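Workshop notebook, April
Wash and dye room, Trenen
Started 8.30, finished after the last rinse

The pale blue again. I write it down at length this time, so that we do not repeat the same discussion in summer. Short version for those who only look for the result: the recipe is good, the water is the problem, and the lamp over the drying rack is also a problem but a smaller one.
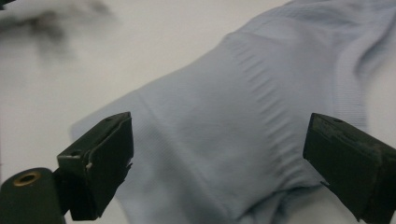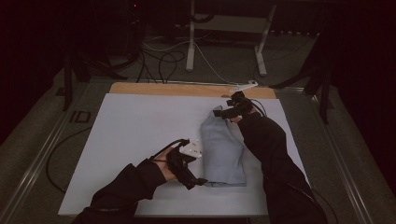
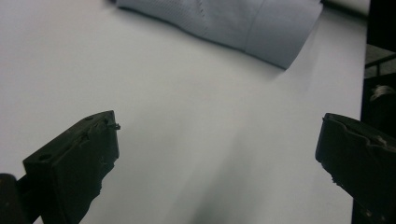
Light blue, against white.

Background. Bommont sent back part of the last delivery with the remark "grey in the fold". They did not complain about the depth of the colour, only about the tone. In the same week the darker navy went out and came back with no remark at all, so I did not think first about the water. A dark shade hides a lot. With a pale one there is so little dye on the fibre that any dirt or lime becomes part of the colour.

I looked first at the dye. The tin from Girard was opened in winter and the lid does not close properly any more, there is a dent in the rim. I weighed out from the old tin and from a new one and made two small baths, same cotton, same salt, same time. After drying I could not tell one from the other, and I tried at the window and also under the bench lamp. The old tin is fine. I put tape over the dent and it can be used up.

Then the yarn. Flalia changed the spinning oil at some moment, they mention it on the delivery note but in very small letters. I scoured two hanks longer than usual and two as usual. There was a difference in the feel, the long scour is drier in the hand, which I do not like, but the tone after dyeing was the same. So we stay with the normal scour. Please do not make it longer "to be safe", the cotton gets rough and then we have another complaint.

Then the water. The test strip from the tap in the wash room showed the highest colour on its scale. I took a second strip, same. At the tap in the kitchen it is clearly lower, so something happens between the two. The softener cartridge is on the line for the wash room only, and when I opened the housing I found the cartridge brown on one side and the salt completely gone. The label says it is good for 2,000 litres. Nobody wrote down when it was put in. I believe we passed this number a long time ago, a single day with the big vat is already a good part of it.

I changed the cartridge, let the water run until the strip went down, and dyed again. Six small pieces, three in the new water and three in water I had kept in the canister from before the change. Bath at 34 degrees at the start, raised slowly as in the recipe card, salt in two portions.

Result: the three from the canister are dull, a little towards grey, and one has a cloudy area near the selvedge. The three from the new water are clean and level. Wet, I saw almost nothing between the two sets. It came only when they were dry. This is maybe the most useful thing of the day: do not judge the pale blue wet, also not damp. Wait until it is fully dry and has rested on the table for a while.

About the lamp. I carried both sets from the rack to the window and the grey ones looked better there, nearly acceptable. Back at the rack they looked worse. The tube over the rack is a warm one, somebody must have put it in when the old one failed. Under a warm light a weak blue always loses. I do not say that Bommont is wrong, they have daylight in their sorting room and they saw it too, but we have probably corrected some baths in the wrong direction because of this tube. I have ordered a daylight one. Until it arrives, compare colours only at the window and before 5 in the afternoon.

Small notes, not in order:

The lid of the big vat drips on the left side again. The drip mark on the floor is lime, so this too should get better with the soft water.

The recipe card for pale blue has a correction in pencil which I cannot read, I think it is about the salt. I wrote a fresh card with the values from today and put it in front. The old one stays behind it.

Squeezing, not wringing, for the pale shades. Two of my pieces had wring marks and I had to look twice to be sure it was not uneven dyeing. Ironing took the marks out.

The canister with the old water is still under the sink, marked with a cross. Please keep it, I would like to try whether a spoon of the softening powder saves it. If yes, we have at least something for the days when the cartridge is finished and the new one is not delivered.

To do:
- write the date on every cartridge, on the housing and not on the box
- test strip before each pale bath, result into this book
- ask Flalia whether the new oil is in all counts or only in the fine one
- answer to Bommont with two dry samples, good water only
- new tube over the rack
- order cartridges, there is none in reserve now

The rest of the returned goods I have not touched. Some of it can go over into the mid blue, I think, but I would test one piece first, after a good rinse in the soft water.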